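Section 4. Laying out the strip and the cubes

By now your Lellano table should be standing level, with all four feet screwed down and the top wiped over as described in Section 3. We know it is tempting to tip everything out of the bag at once (we have all done it), but do give yourself a few quiet minutes for this part, and the rest of the afternoon will go much more smoothly.

Before you start

You will need the long white strip, two of the plain wooden cubes from the Stullwood bag, and a soft dry cloth. The remaining cubes can stay in the bag until Section 5. Sit or stand wherever you can reach the middle of the table without leaning on it.

1. Wipe the tabletop once more with the dry cloth. The black finish with the gold veins is very handsome, but it does show every crumb and fingerprint, and a bit of grit under the strip will make it rock.

2. Lay the strip down flat, then turn it so that it runs diagonally, with the near end to your left and the far end towards the middle of the table. There is no need to measure. If it looks slanted to you, it is slanted enough.

3. Press lightly along the whole length with your fingertips. Should one end lift, turn the strip over and try again.

4. Put the two cubes down to the right of the strip, one a little farther back than the other. Leave a gap between them wide enough for a finger and thumb.

5. Turn the back cube slightly, so that the two don't line up. Beginners find it easier to tell them apart this way, and it looks friendlier too. 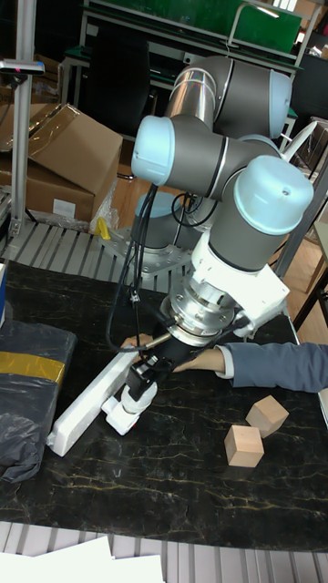
Fig. 7. White strip laid on the diagonal, both cubes to the right, back cube turned.

6. Check that you can get your hand to the strip without your sleeve brushing the cubes. If your cuffs are loose, fold them back or move the cubes a touch farther over.

Note: The cubes are unfinished wood and will mark if they are put down on anything damp. A light rub with fine sandpaper brings them up nicely again. Please don't varnish them, as they become slippery and much harder to pick up.

Caution: The cubes are small. Keep them away from very young children and from any dog with a liking for wood, and count them back into the bag when you have finished. A full bag holds 19.

If your strip has arrived bent, leave it flat overnight under a heavy book before trying step 2 again. Strips that are still curved in the morning can be exchanged through the Lunport shop; ask for Mitali Gunawardena.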